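# The Last Straw Drawer

I own too many drinking straws. I know this because one Saturday in December I pulled the kitchen drawer all the way out, dumped it on the counter and sorted the contents by type, and there they were, between the birthday candles and a bag clip I don't remember buying. Paper ones, bendy ones, a fat set for bubble tea, two glass ones I'm scared to wash. My neighbor Jolene Cosgrove wandered in for coffee, looked at the heap and said, "Are you opening a diner?"

I'm not! But I do love a small round table with a glass of straws on it. My grandmother kept one like that on her porch, with a pitcher of something pink and a vase of fake carnations that never once got dusted, and I thought it was the fanciest thing in Kedby. When I finally got a corner big enough for a table of my own, that's the look I went after. It took me three tables to get there (the first wobbled, the second was glass, and I have a nephew).

What I've learned is that a round wooden top does nearly all the work. Pick a pale, honey sort of wood and you can get away with hardly anything on it. One tall white vase, one clear glass, done. The straws are where the color comes in, pinks and blues against all that calm wood, and if a couple of them end up lying around on the table instead of in the glass, I leave them. It looks like someone's about to pour you a drink.
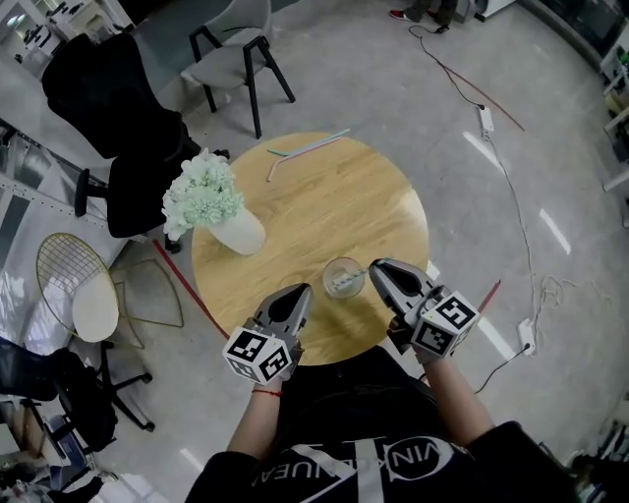
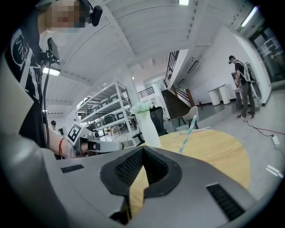
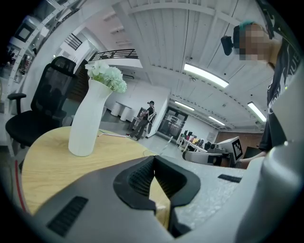
Now, the flowers. I used to be a snob about artificial ones, and then I did the math on what I'd been spending at the flower stand on Ibarra Street and quietly got over it. Go for white and the palest green you can find. Loud colors give the game away from across the room, but a soft minty pompom shape just reads as fluffy and cheerful, and I've had guests lean in to smell mine. Let them flop, too. My friend Aurelio Bermúdez used to dress tables for a catering outfit called Nedach, and he'd set out 40 of them in an afternoon, and his one rule was to push the bunch over to one side and walk away. If you keep fussing, you end up with a lollipop.

He's also the one who got me to move the vase off center. I'd always plonked it right in the middle, where it blocked your view of whoever you were talking to. Near the edge it stays out of the way of elbows and plates, and you get the whole front of the table back for actual use.

Chairs, I'm relaxed about. Mine don't match and I've stopped apologizing for it. I have one with skinny metal legs that I adore, plus a mesh desk chair that rolls in whenever we're one seat short, and it's the most comfortable of the lot, so there's usually a race for it.

As for the drawer, I kept 6 of each kind and bagged up the rest for Jolene, who runs the lemonade stand at the Prakano block party and goes through 400 in a good summer. The glass ones I put back. I'm still scared to wash them, but they sit in their little cloth sleeve next to the candles, and I've bought the skinny brush, so maybe this year.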